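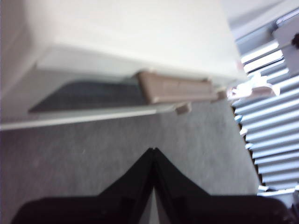
February, and I'm up at 6 a.m. because the radiator in the new place knocks like somebody wants to be let in. So, diary, you get me before coffee.

Everything from Indholm Street is finally over here, minus two boxes of books that Bartosz Kaczmarczyk is keeping in his hallway until his back forgives me. He was a saint, by the way. He drove the truck, he carried the bad end of the couch, and all he wanted was soup and the old floor lamp (which I was glad to see go). The truck came to 223 dollars with the gas. The mover I called first wanted 1,279, and I laughed out loud on the phone, which was rude, and then I said sorry, which was worse.

Spent most of yesterday on my knees. It was supposed to be a cleaning day, and I had this grand idea that I'd go through the whole apartment at floor level before anything got its permanent spot. Gray carpet everywhere! I was against it when I signed the lease and now I kind of like it, it's easy on the feet and it doesn't show much. It does hold on to crumbs, though. I did the edges with the skinny vacuum nozzle and then went back along the window with a damp rag, singing, until the woman downstairs turned her TV up. Message received.

Then the kitchen end of things. I've been putting off the oven. Mom always did hers on the first cold Sunday of the year, with the radio on and all the windows open, and we weren't allowed in the room, so I grew up thinking oven cleaning was about as dangerous as welding. I used baking soda and a spray from the Skultport store, the one with the green cap that smells like a swimming pool. Let it sit while I ate a sandwich standing up. Wiped, rinsed, wiped again, said some words.

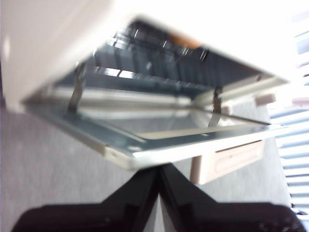 Door down, rack in, ready for inspection.

The glass in the door was what I cared about most. I want to be able to see a cake rise without opening up and ruining it, like I did with Estrella's birthday one (she ate it anyway, she called it a pudding, she's a good friend). I went at the inside of it with a plastic scraper and then a soft cloth and then the same soft cloth turned over. The corners by the hinges I did with an old toothbrush. My wrist still hurts this morning.

Wire rack got a soak in the bathtub on a towel. I read that trick somewhere years ago and had never had a tub to try it in. Two thumbs up, except now the tub needs doing.

Still on the list: shelf paper, the drawer that sticks, a lightbulb for the closet, call Stendthorpe about the deposit. They owe me 273 dollars and they've been "processing" it since before Christmas. I'm going to be very polite and very annoying. Also I need 8 of those felt pads for the chair legs, and a doormat, and I'd like a plant, something hard to kill.

Bartosz is coming for dinner with the books, if his back says yes. I said roast chicken with potatoes and the lemon thing. First real meal in here, so the oven's going to be a mess again by tonight and I truly don't mind.

Coffee's ready. The radiator has stopped. More later, if I find my good pen.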